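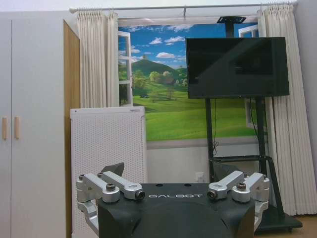

The Room With the View

Posted Tuesday, September 14, 2021
Filed under: Rooms, Walls, Questionable Decisions

The back room has a window onto a green hill, a meadow and a sky full of fluffy white cloud. It also has a brick wall about a hand's width behind all of that, and on the other side of the bricks, the neighbour's hot water system. We went with the hill.

A few people have asked what we did in there and what it cost, so the whole thing is set down below in gallery order, with notes. Click through if the thumbnails behave. They didn't last time.

1. The view

A printed mural from Schouten, chosen from a catalogue that had more than 487 landscapes in it, of which a good third were waterfalls. I had strong opinions about waterfalls by the second evening. You can't put a waterfall in a room where people are trying to concentrate, they'll be up and down to the loo all day.

The hill won because it doesn't do anything. It is a very even, very conical hill, the sort a child draws, and no hill within a day's drive of here looks remotely like it. The meadow is greener than ours has been since the drought.

2. The open sash

The panes are part of the print, and so is the open white window. It has been open through two storms and a heatwave. My mother, on her first visit, asked if we ought to shut it before the rain came in, and then was cross with all of us for the rest of the afternoon.

3. Curtains

Cream, pleated, one each side. The argument over whether a picture of a window needs curtains went on longer than the hanging of the picture. The case against was that they'd have nothing to keep out. The case for was that the mural looked like a poster in a travel agent's until something framed it, and I still think that was the winning point, although the other side maintains it was never put to a vote.

They do draw, if you want the evening to come early.

4. The rod

White, from the Skararell range, $84 with brackets. More than I wanted to pay for something to hold up curtains that cover a wall. The first one we bought was $24 and went back in October of last year with a noticeable smile in the middle of it. Buy the dearer rod. Long spans need it, and pleated curtains weigh more than you'd think when you're holding them over your head on a stepladder.

5. The wardrobe

A tall Plollanard, light grey, with wooden bar handles. The handles came with the doors and I had every intention of swapping them. They've since grown on me, and they go well enough with the brown of the door timber that one visitor complimented us on the planning. I said thank you.

What's inside the wardrobe is outside the scope of this gallery.

6. White paint

Canico, in a white whose name I have forgotten and whose tin I have, of course, thrown out. We went back for a second tin and came home with a different white. In daylight you'd struggle to tell. Under the lamp at night there is a faint change of mood partway along, which I can see and which I'm told I am imagining.

The wall under the mural was left plain on purpose. We'd talked about a sill, and even priced a length of timber for it at $79, but a real ledge under a printed window seemed like egging it on. Then there was the question of what would go on the sill, and I could see a pot plant coming, turned hopefully toward the paper sun.

7. The outlet

Low on the wall, beneath the meadow, small and white. It was there before us. Moving it would have meant an electrician, plaster and a week of dust, so it stayed, and it's the only thing on that wall that does what it appears to do.

Notes for anyone tempted

Sort out the wall before the mural goes near it. Ours had an old picture hook filled badly by somebody years ago, and the lump would have come through as a second, much smaller hill. Sand, wipe down, let it dry overnight.

Hang from the middle outward if your panels allow it. We started from the left and discovered that the ceiling isn't level, which the horizon was kind enough to point out.

Keep the offcuts. Ours are rolled up behind the wardrobe, mostly sky, and one has already gone over a scuff.

Leave the rod until last, and hang it higher than the instructions say. The curtains should reach the floor. Anything shorter and the whole business looks like it's wading.

As for the view itself, I can report that after a few months you stop seeing it, the same as you would a real one. Then a new person walks in, stands there for a moment and says "oh, that's nice," and goes over for a closer look. We let them.

Previous gallery: The Laundry, Before and During
Next gallery: Side Gate (coming when the side gate is finished)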